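Workshop tips: planning software for kitchen tasks

Keep the planner and the controller in separate processes. If the planner hangs on a bad goal, the controller should still hold position. Set the planning timeout to 300 ms and log every miss with the goal pose that caused it.

Name your poses after what they do. "pre_grasp_handle" is easier to find six months later than "pose_16".

Save the config file with each run. We use the Tilahun logger for this, but a plain copy into the run folder works too.
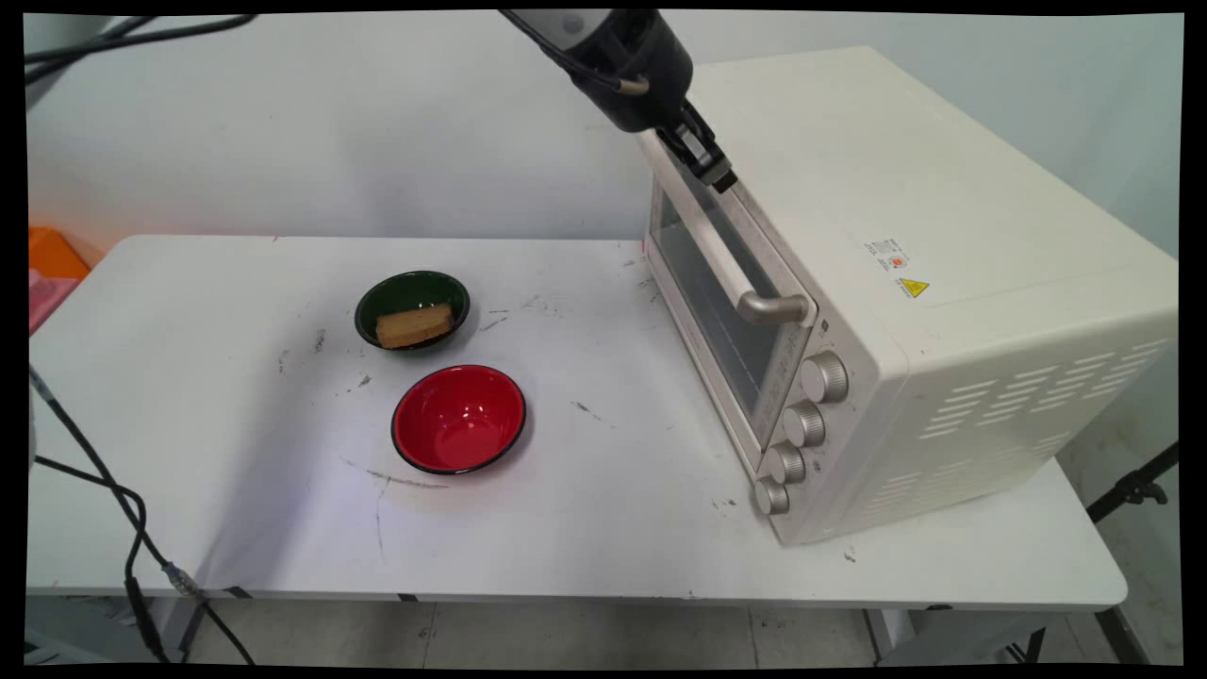 Door tasks need a path constraint, so plan the pull as an arc about the hinge and let the wrist turn with it. A straight line will fight the door. Approach the handle from above if it runs across the top of the door, as on the cream toaster oven, and model the knobs as a keep-out box. Bowls on the same table go in as plain cylinders, a little oversized.

Glass confuses depth cameras. Fit the door plane to the metal border and ignore points inside it.

Replan after the door opens. The old collision map still has it shut.

Selamawit Tufa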